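Vusov newsletter
Sep 8, 2019

Print this item | E-mail this item

Gripper trials at the counter: parallel fingers against a compliant pair
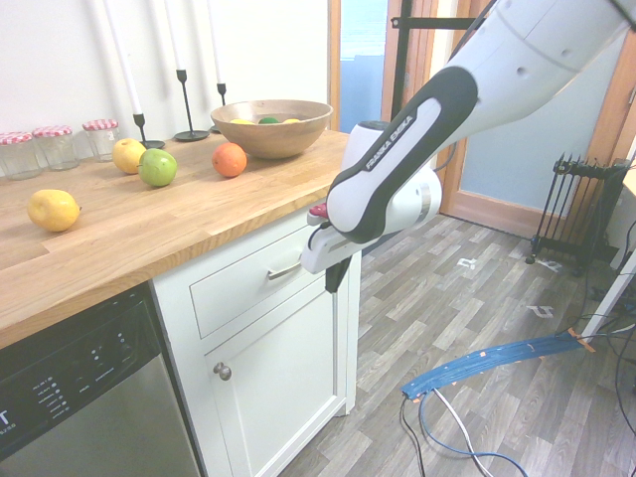
The Franka Emika arm with its gripper at the front corner of the counter, next to the drawer.

The first round of gripper comparisons on the kitchen rig is finished. It covered two sets of fingers, one arm and two controllers, on a short list of household tasks: opening and closing a drawer by its bar handle, picking up single pieces of fruit from a flat top, and taking fruit out of a bowl. The arm stayed the same throughout. The fingers and the control software were swapped, and the camera position was left alone after the initial calibration.

The finger sets are referred to below as Rana and Nulholm. Rana is the rigid set: straight parallel fingers with thin rubber pads, close in shape to what most labs already use. Nulholm is the compliant set, with a flexing rib structure that wraps slightly round whatever it closes on. Both were fitted to the same two-finger hand, so opening width and drive force were the same in each case. The controllers were our own impedance controller, which is the default on this rig, and the Bratard position controller, which has been in use on the other bench since last November.

In total we logged 989 attempts. Of these, 906 were usable. The remainder were thrown out for operator error, a camera dropout, or an object that had been put back outside its start area. Discarded attempts are kept in the log with a reason code, and anyone who wants to argue with the codes is welcome to read them.

Drawer

The drawer gave the clearest difference between the two sets. A bar handle is an easy shape to hold but leaves little room behind it, and the approach has to be steep enough to keep the hand clear of the worktop overhang. Rana fingers are thin at the tip and went behind the bar without trouble in most attempts. Nulholm fingers are thicker, and the rib nearest the tip tended to touch the drawer front before the finger was fully behind the handle. Under the impedance controller this contact was absorbed and the arm slid into place. Under the position controller it usually ended in a force stop.

Once the handle was held, the pull itself was uneventful with either set. The impedance controller follows the drawer along its own line of travel, even when our estimate of that line is a few degrees out. The position controller does not, and side load builds up at the fingers over the length of the pull. With Rana fitted this produced a visible twist at the pads. With Nulholm the ribs took up the error, and the drawer opened fully more often. This was the one part of the drawer task where the compliant fingers were better.

Closing was done with a push from the closed hand. Finger type made no difference that we could separate from noise.

Fruit on the flat top

We used lemons, apples and oranges. They differ in useful ways. A lemon lies on its side and has a long axis, so the wrist angle matters. An apple is close to round but will roll. An orange is wide enough to use up much of the available opening, which leaves a small margin for camera error.

Nulholm was better on all three. The main cause of failure with Rana was the fruit squeezing out forwards or backwards when the pads closed above or below the widest point. The pads are flat and the contact area on a round object is small. Lowering the grasp height by a few millimetres helped with apples, but brought the fingertips close enough to the wood that the contact threshold was sometimes tripped. The compliant fingers were far less sensitive to height and needed no adjustment between types of fruit.

Lemons were the hardest item for Rana when the wrist was not lined up with the short axis. The pose estimate from the fixed camera is good on position but poor on rotation for small yellow objects, and a light wooden surface behind them does not help. We tried a second camera on the wrist for part of the run. It improved the rotation estimate and added a cable that had to be dressed along the arm. We have taken it off again for now and will return to it when a shorter lead is available.

Neither set marked the fruit in a way that counted as damage under our scoring sheet. The sheet is fairly forgiving. A stricter version, with softer items added, is being written.

Fruit from the bowl

Results here were mixed. The rim of a round bowl limits the approach angles, and fruit resting against other fruit moves when touched. Rana fingers fit more easily between the side of the bowl and the fruit. Nulholm fingers hold better once they are in position, but they need more space on either side and often pushed the target down or across before closing.

The best combination was Nulholm with the impedance controller and a slow final descent. It was also the slowest by a good margin. For a demonstration this would be acceptable. For longer unattended runs we would want the descent speed tied to measured contact force instead of set by hand, and that work has started.

A practical note on bowls: they shift. If the grasp fails and the finger catches the rim, every stored position is wrong from then on. The current software looks for the bowl again before each attempt. An earlier version looked only once per session, and results from that version are not included in the figures given here.

Controllers

The comparison between controllers was less even than the one between fingers. The Bratard controller reaches its targets more accurately in free space and is simpler to set up. A new user can have it running in a morning. It suits the flat-top task well, provided the camera calibration is fresh. Its weakness is anything where the arm is held by the environment, and drawers are the obvious case.

The impedance controller needs its stiffness chosen for each task. We settled on 200 N/m in the direction of the pull and a higher value across it for the drawer, and used a single medium setting for all fruit. No attempt was made to tune per object. It is likely that some of the flat-top failures with Rana could be recovered with tuning, and readers should bear that in mind before quoting the comparison elsewhere.

Both controllers were run with the same speed limit and the same collision thresholds. The thresholds are lower than those used on the other bench, so stop counts should not be compared between the two.

Wear and fitting

Changing finger sets takes a few minutes with a hex key, plus the time to repeat the tool calibration. The calibration cannot be skipped. The two sets differ in length, and a wrong tool length shows up first as light contact with the worktop and later as a stop. We now keep a separate calibration file for each set, and the start script asks which is fitted.

The Rana pads were replaced once during the trials when an edge began to lift. The Nulholm ribs show slight whitening at the base, where they flex most. Grip force has not dropped so far. We will keep the same pair on for the next round to see how the material behaves over a longer period, and will record grip force at the start of each session with the bench gauge.

Recommendation

For drawers and cabinet doors with handles, use Rana fingers with the impedance controller. For loose fruit and similar rounded items, use Nulholm with either controller. For mixed sequences, where the arm must open a drawer and then place something in it, we suggest Nulholm with the impedance controller and a modified approach to the handle, coming in from slightly above. This was tested only briefly and is the first item on the list for the next round.

Also planned are round knobs, which have not been tried with either set, and a shortened version of the Nulholm finger with a thinner tip. Drawings for the shortened finger have been sent out and the first prints are expected before November.

The full log, the scoring sheet and both calibration files are on the shared drive under the kitchen rig folder. Requests for raw force data should go through the rig mailbox, with the attempt numbers wanted – the complete set is too large to send.

Print this item | E-mail this item

This site uses cookies to remember your reading preferences. By continuing to browse you agree to our use of cookies. Sign up to receive the Vusov newsletter by e-mail. You can unsubscribe at any time.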